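Gesero

Color maps from photographs, for people who write their scenes by hand

Gesero reads an ordinary photograph and writes a color map that you can include in a ray tracing scene. It does not copy the picture and it does not make an image texture. It only looks at which colors are there, how much of each one, and in what order they make a smooth ramp from dark to light. The result is a short text file, which you can read and correct in any editor.

I wrote the first version in October for my own still life scenes. My marbles and woods always looked a little like plastic, and after some time I understood that the patterns were fine but the colors were wrong. I chose them from memory, and my memory makes everything too saturated. A photograph is more modest. When I took the ramp from a photo and kept the same pattern, the stone looked like stone.

What is in the archive

gesero: the program itself, for the command line
maps: 40 color maps which are ready to use
photos: the small photographs from which these maps were made
scenes: 6 test scenes in the Plillton format
notes.txt: a list of changes and of known problems

The photos folder is there so that you can repeat each map and see if you get the same file. They are reduced in size. For the purpose of Gesero a small photo is as good as a large one, and in many cases better, as the noise of the sensor disappears when the picture is made smaller.

Requirements

You need a renderer that accepts Plillton include files, or one for which you can change the syntax yourself. The output is simple enough that a search and replace will do it in most cases. The program has no window and needs no graphics card. It reads PNG and JPEG. If your camera writes something else, please convert it first.

Installation

Unpack the archive where you like and put the maps folder in the library path of your renderer. There is nothing to register and no settings file is written in your home folder. To remove Gesero, delete the folder.

If you had the older Massawe maps installed, please keep them in a separate place. Some file names are the same, but the entries are sorted in the opposite direction, from light to dark. A scene that was made for Massawe will look like its own negative if it finds the new file first. I lost one evening with this before I found the cause.

First use

Give the program a photo and a name for the map:

gesero photo.jpg warmstone

It writes warmstone.inc and a small preview strip, warmstone.png. Look at the strip before you render anything. If there are sudden jumps in it, raise the smooth value and try again.

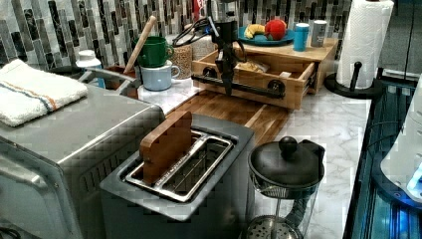
One user wrote to me that the preview strip was always much brighter on his screen than the finished render, and asked if the program forgets the gamma. He was right about the first version. The entries were written as they came from the file, so a renderer that works in linear light showed them too pale, while the strip was showing them in the screen values. Now the map is converted to linear values by default, and the first comment line in every file says which kind it is. If your renderer makes the conversion by itself, set linear to off. Doing it two times gives very dark and heavy colors, and it is easy to recognize once you have seen it.

Options

entries
How many colors the map will have. The default is 7. With fewer you get a calm, flat material, good for distant objects. With more you keep the small variations, but the file becomes unpleasant to edit by hand, and in my tests the eye does not notice much after a certain point.

smooth
How strongly the neighbors in the ramp are mixed. Zero means no mixing. I use low values for wood and higher ones for stone and clouds.

mask
A second picture, black and white, of the same size. Only the white parts are read. This is the most useful option of all, and I recommend to learn it early. A photo of a room has many materials in it, and a ramp made from all of them together is nearly always a dull brown.

clip
Removes the very darkest and the very brightest pixels before the work begins. Shadows and highlights do not belong to the material; your renderer will make its own. The default clip is careful. If the photo was taken in hard sun, increase it.

order
The sorting rule. You can choose luma, hue or path. Luma is the default and the safest. Hue is only interesting for things like peacock feathers or oil on water. Path tries to find the shortest way through all the colors, and sometimes it gives a beautiful ramp and sometimes a strange one.

linear
On or off, as explained before.

How the colors are found

The photo is first reduced, then each pixel is moved to a color space in which equal distances look more or less equal to the eye. After this the pixels are collected in groups. Each group gives one entry, and the share of pixels in the group decides how wide the entry is in the ramp. So a color which fills half of the photo also fills half of the map. This is important with veined materials, where the vein is a strong color but covers very little surface. If every entry had the same width, the veins would become bands.

The grouping stops when nothing changes anymore, or after 1,000 rounds, whichever comes first. I have never seen a normal photo that needs so many. A picture with a perfectly even gradient can come close, but then you do not need Gesero.

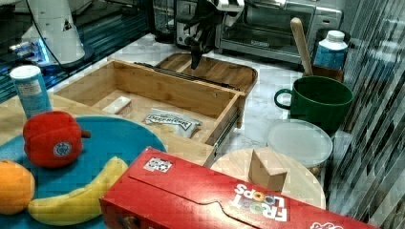

Very small groups are a problem of their own. A single red pixel from a reflection can become a group, and then there is a thin red line in your marble. The program joins any group below a certain size with its nearest neighbor. On the other hand, sometimes the small group is exactly what you want, for example gold flecks in a dark stone. For this case there is the keep option, which takes one color and protects it from being joined. You can give it more than one time.

The test scenes

Each scene shows a sphere, a cube and a flat slab on a neutral floor, lit by one large soft light. Only the pattern is different from scene to scene: rings, straight grain, veins, clouds, granules and plain bands. Change one line at the top to load another map. They are built to be quick and not to be beautiful, so please do not judge the maps by the composition.

I render them small while I search for a good map, and large only one time at the end. The granules scene is the slowest. If you have an old computer, turn off the soft shadow in that one.

Advice for the photographs

Take the picture in the shade or under a cloudy sky. Indoors, use one kind of lamp only. A window on one side and a warm bulb on the other side will give you two ramps mixed together, blue and orange, and no option can separate them afterward.

Fill the picture with the material if you can. If you can't, use a mask.

Turn off any automatic improvement in the camera or the phone. Many phones make greens greener and skies bluer, and this is the same mistake that I was making from memory.

Keep a gray card in one corner if you have one, and correct the white balance before you run the program. Gesero does no white balance. I tried to add it, but the guess was wrong too often, above all with wood, which the automatic method wanted to turn gray.

Do not sharpen. The bright borders that sharpening makes around every detail are read as real colors.

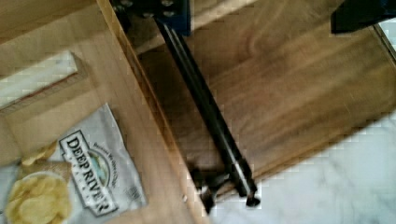 Known problems

Transparent PNG files are read as if the transparent part was black. Use a mask, or flatten the picture first.

File names with spaces must be in quotation marks. With accented letters the program works on my machine, but I had one report where it did not, and I could not repeat it.

The path order can give a different result on a different processor. The differences are small, but if you must have exactly the same file on each machine of a render farm, make the map one time and copy it.

When the photo has fewer different colors than the number of entries you ask for, the last entries are repeated. It does no harm to the render, but the file looks silly. It will be corrected.

Two of the maps in the archive, slate and wetslate, are closer to each other than they should be. I think I used the wrong photo for one of them. I will replace it when I find the original.

Using the maps in Cerkcombe

Cerkcombe reads the include files directly, but it expects the positions to end exactly at one. Gesero rounds the last position, and in older copies it could be a little below. If you see a thin black line at the light end of your material, open the file and change the last position to 1.0. Maps made with the present version do not need this.

The Cerkcombe preview also shows the ramp from right to left. The map is correct, only the preview is turned around.

License

The program, the maps and the scenes are free for any use, also commercial. The photographs are free for use together with the program; if you want to print them or publish them for another purpose, please ask me first. It is not necessary to mention Gesero in your work, but I am glad when I see it used, and you can send me a link to the render.

Still to do

A way to read several photos and make one common map from them. It half works already, but large photos count more than small ones and this is not fair.

Finish values, so that the program could suggest how shiny the material is. I am not sure that this is possible from one photo.

A translation of this file. If you find a mistake in my English, please tell me also.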